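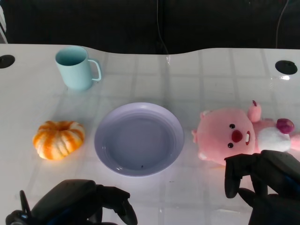

## 4. First Pick: Soft Toys and Tableware

Once both arms are homed, you get to the fun part of the Belham kit! Soft objects are the best place to start – they forgive a sloppy grip, and you'll learn a lot from how they squash. Save the mug and plate for later in this section.

1. Place one plush toy on the table, within easy reach of the arms. Lying on its back is fine.
2. In Kiss, open **Tasks > Pick** and choose **Soft**.
3. Set the approach height to 122 mm and the closing force to 20 percent.
4. Press **Preview**. The arm moves over the toy and stops with its fingers open.

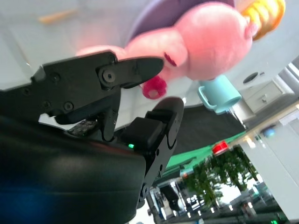

5. Check the wrist view. You want the fingertips pointing at the thickest part of the toy, clear of ears, feet and other small parts. Nudge the arm with the arrow keys until you like what you see.
6. Press **Run**, and keep a finger on the stop button the first few times.

**Note:** Kiss saves every attempt, up to 4000 per project, so go ahead and experiment. Small changes in angle make a surprising difference on round, fluffy shapes.

**Caution:** Keep hands and sleeves at least 300 mm from the arms while a task is running. Press **Pause** before you move anything on the table.

### Moving on to the mug

Switch from **Soft** to **Rigid** before trying a mug or plate. Start with the mug upright and aim for the body – handle grips are covered in section 5.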